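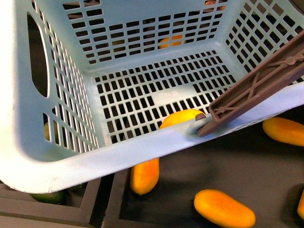
Weltville, December

I have been told, by people I otherwise trust, that my trouble with laundry is a trouble of containers. Get the right basket and the rest follows. I've heard this from my sister-in-law, from a woman in line at the hardware store, and from a newsletter I don't remember signing up for. So I bought a basket. Pale blue plastic, full of little slots, with an oval handle hole you can get a whole hand through. It's been in the house since the start of the month and I have opinions.

First, the slots. The pitch is that they let the clothes breathe. I'd like to see somebody's evidence for this. A damp towel at the bottom of a pile of other damp towels is not breathing, whatever the wall next to it looks like. I left two in there overnight as a test, one in the blue basket and one in the old solid tub from the basement, and in the morning I made Ross Semple from next door smell both. He couldn't tell me which was which. He also asked me not to do that again.

What the slots will do is let go of things. The floor is a grid of small holes apart from one smooth patch, and small holes are exactly the size of a drawstring tip. I have now pulled one pair of sweatpants out with the whole basket hanging off them. Bra hooks are worse. My friend Aishwarya Varma swears by lining hers with an old pillowcase, and fine, but then what did I pay for? A pillowcase already holds laundry. My grandmother used one her entire life.

The rim I'll give them. It's thick and smooth and it doesn't bite into your forearm on the stairs, and the corners are rounded, so when I clip the doorframe (I always clip the doorframe) the paint survives. The old tub had a seam along the edge that left a line on my arm you could see at dinner. If you're comparing baskets in a store, ignore the color, ignore the tag, and run your palm along the top edge. It's the only advice in this post I'd put money on.

Now the sorting. Negin Talebi, who I used to share an apartment with, says one basket is the mistake and you need a lights and a darks and a delicates. I lived with her three-basket system for two years. All three were full all the time. The clothes were sorted, sure, and they sat there, sorted, until somebody ran out of socks. I can't see that it moved a single load along. The only thing that moves a load along at my house is somebody wanting a particular shirt.

I also read an article claiming the folding should happen straight from the dryer, standing up, before anything goes in a basket at all. Has the author met a fitted sheet? My dryer is in a basement with a low ceiling and one bulb. I carry everything up to the bed, dump it out, and fold in the light like a civilized person, and some nights I don't fold and I sleep next to it. The basket makes no difference here either – it just ends up on the floor by the closet with one sock in it.

Where I've landed, for now: the blue one carries clean clothes upstairs, and the ugly tub stays in the basement for anything wet. I would have got to the same place with a cardboard box. But the box wouldn't have a handle, and I do like the handle. It's up near the top of the side, so I can drag the thing along the hallway with one hand when I'm on the phone.

Yabsira Nigatu left a comment on my last post asking whether she should get the collapsible kind to save space. I had one. It collapsed fine – usually on the third stair, with my work clothes in it. Maybe they've improved. I'm not spending money to find out, but if you have one that has lasted a full winter, tell me the brand and how many people it does laundry for, since I don't believe anyone who lives alone.

Next up is the vinegar-in-the-rinse thing. I've got a bottle of vinegar, four gray dish towels, and low expectations.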